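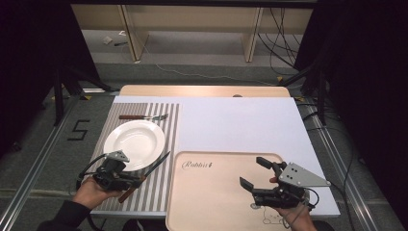 Most of October went on rebuilding the club's player rating model, which had been giving odd results for bench players since the start of the season. The old version used raw plus-minus over whatever minutes a player had. Anyone under 57 minutes came out as either the best guard in the league or the worst. 

The new model is a ridge regression on lineup stints. There are 1387 stints in the file after dropping anything under 31 seconds. Each row is a possession-weighted margin, with an indicator for every player on the floor. I resampled it 1000 times to get intervals, and most of them are wide.

Frøydis Sæther at Mastside asked whether the penalty was shrinking her starters unfairly. It shrinks them less than the bench, as it should, but her starting five play together so often that the model can't separate the two forwards. Staggering their substitutions would help more than any change to the maths.

Erell still rates well on defence. The Uvitz games are missing a scoresheet for the second half, so I have left them out for now.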